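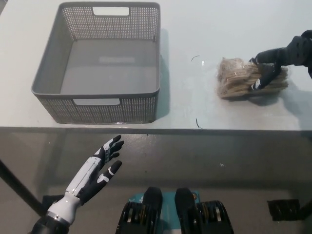 Testing a two-handed policy on bagged items

These are the steps we use at Indomley to test a policy on soft, bagged goods. They assume the model is trained and the arms are calibrated.

1. Set the table. Use a plain white top. Put a grey basket with perforated walls on the left, near the front edge, and the bagged item on the right.

2. Fix the start pose. Save it once and load it before every trial. Small changes in wrist angle made our early Trimville results hard to compare.

3. Run the trial. Start the log, then the policy. Stop after 36 seconds whether or not the item is in the basket. Do not help it.

4. Score from the head camera. Mark grasp, lift and release separately. A bag lying against the basket wall still counts as placed, provided all of it is below the rim.

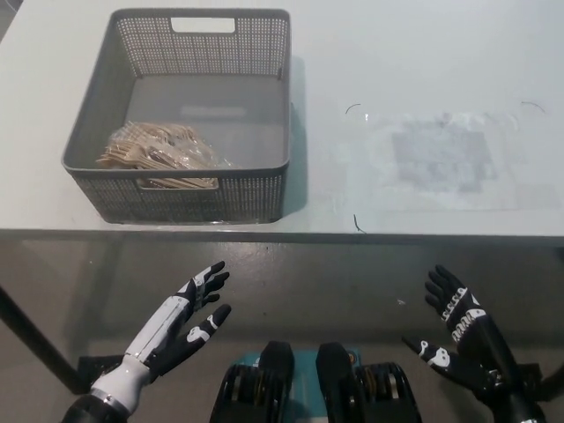

5. Reset by hand and shift the item to the next position on the Hanrahan sheet. There are 13 positions, with four trials at each.

6. Repeat with the second policy, using the same order. That gives 104 trials for the pair.

Clear film is harder than card because the depth readings have holes in them. Filling the holes before training raised our placed count from 31 to 54 – most of the gain was in the grasp stage. Soudabeh Asadi keeps the scoring script in the Ferker folder.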